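This site uses cookies to remember your list settings. Accept | Manage preferences

Subject: Re: [gulleck-sort] Bins for the sorting table
From: Elspeth Sutherland
Date: August 27, 2025
Message 1109 in archive

Dagmar Michalík wrote:
> Are we keeping the white bins or going back to the cardboard
> trays? I need to order for Staltulthorpe before November, and
> the Rusu catalog only has the bins in packs of 7. Also, do the
> handles get in the way when small things go in?

Dagmar,

Keep the white bins. The cardboard trays went soft at the corners and I threw the last 2 out. The bins have an oval handle hole in each short side, and the only thing I would watch for is pens and other thin items, which can poke through. Cans, fruit and small toys are fine.

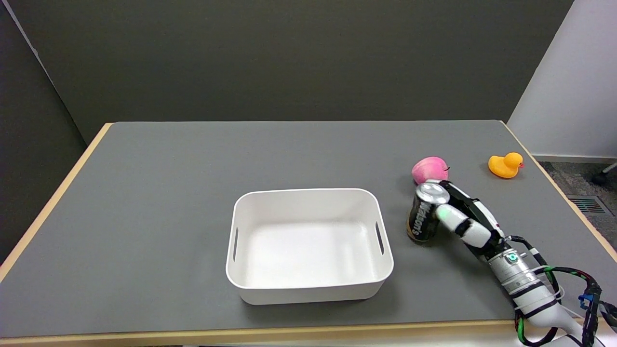 White bin on the gray table, with the Watsons can, the peach and the duck beside it.

For mixed lots I put the cans in first, standing up along one wall, and the fruit last – peaches bruise if anything sits on them. The duck can go wherever there is room.

One pack should do for Staltulthorpe. If you want a felt top like ours, ask Demarcombe and give them order 1047 so they match the gray.

Elspeth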